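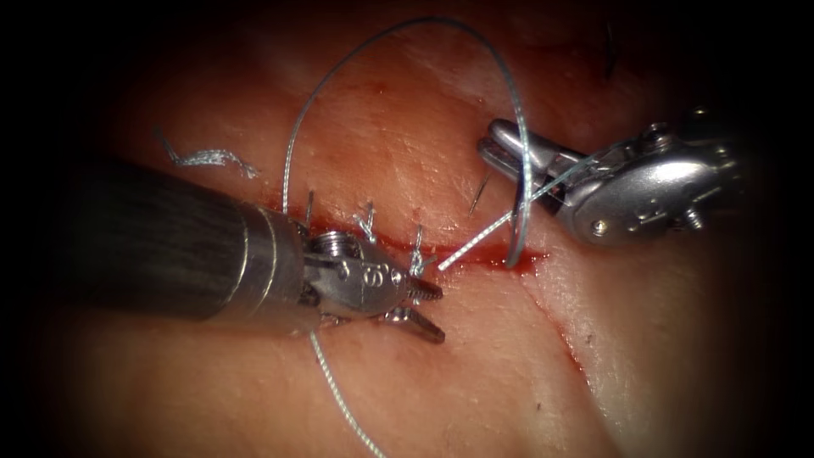
Figura 1. Cierre de incisión con puntos sueltos, banco de ensayo. Dos instrumentos, sutura trenzada.

ACTA DE REUNIÓN
Revisión de incidencia en el banco de sutura robotizada
Proyecto Istis
Fecha: 2022-01-25
Lugar: sala de reuniones, centro de ensayos de Zastley
Asistentes: control de movimiento, instrumental, seguridad funcional, calidad. Excusa su ausencia el proveedor de los accionamientos (Chae).

1. Acta anterior
Se aprueba sin cambios.

2. Objeto
Analizar la parada no solicitada del brazo izquierdo durante un ensayo de cierre sobre tejido y decidir las condiciones para reanudar la campaña.

3. Exposición de la incidencia
Control de movimiento presenta el registro. Durante el tensado de un punto, con el hilo sujeto por los dos instrumentos, el brazo izquierdo pasó a parada protectora con el código 703 (discrepancia entre el par estimado y el par medido en la muñeca). El brazo derecho no recibió la orden de parada asociada y siguió ejecutando la trayectoria durante 175 ms. En ese intervalo la tensión del hilo superó el límite configurado. El operador accionó la seta de emergencia y ambos brazos quedaron frenados. No hubo daños personales. Los ensayos se realizan sin personal dentro del vallado.

El hilo no se rompió. El punto en curso se desgarró por un lado y la pieza se dio por no válida.

4. Análisis
4.1. Código 703. Instrumental desmontó la muñeca izquierda y encontró holgura en uno de los cables de accionamiento de la pinza. La holgura es compatible con la discrepancia de par. El instrumento estaba dentro del número de usos permitido, por lo que el criterio de sustitución vigente no la habría detectado.

4.2. Propagación de la parada. Seguridad funcional señala que este es el punto grave. La parada cruzada entre brazos se transmite por el bus de control Mudus y no por la línea cableada. Tras la última actualización del controlador, el mensaje quedó con la misma prioridad que la telemetría. En la repetición en vacío se reprodujo el retardo en 16 ensayos, todos ellos con el registro de datos completo activado. Con el registro desactivado no se ha reproducido.

4.3. Límite de tensión. Se discute si el límite debe vigilarse en cada brazo por separado o sobre el tramo de hilo tendido entre ambas pinzas. Control de movimiento considera viable la segunda opción, con la reserva de que el bucle de hilo sobrante introduce un error en la estimación mientras no se ha recogido. No se alcanza acuerdo. Queda pendiente de propuesta escrita.

4.4. Agujas. Calidad recuerda que el procedimiento no indica qué hacer con una aguja sujeta por la pinza cuando el sistema queda sin energía. En esta ocasión se retiró a mano con el brazo frenado. Se acuerda redactar la instrucción antes de la reanudación.

5. Acuerdos
5.1. Suspender los ensayos con los dos brazos sobre tejido. Se permiten los ensayos en vacío y los de un solo brazo.
5.2. Trasladar la parada cruzada a la línea cableada, en configuración de 2 canales. Responsable: seguridad funcional.
5.3. Volver a la versión anterior del controlador hasta que se corrija la prioridad de mensajes. Responsable: control de movimiento.
5.4. Añadir a la verificación previa una medida de holgura de los cables de muñeca. Responsable: instrumental.
5.5. Solicitar a Chae el historial de lecturas de par del accionamiento afectado. Responsable: calidad.

6. Ruegos y preguntas
Instrumental pregunta si la muñeca desmontada puede volver a servicio con cable nuevo. Calidad responde que debe conservarse en su estado actual hasta el cierre de la incidencia.

Se pregunta por el calendario. La campaña con dos brazos no se reanudará antes de abril y queda supeditada a la validación del acuerdo 5.2.

7. Próxima reunión
Se convocará una vez recibida la respuesta de Chae.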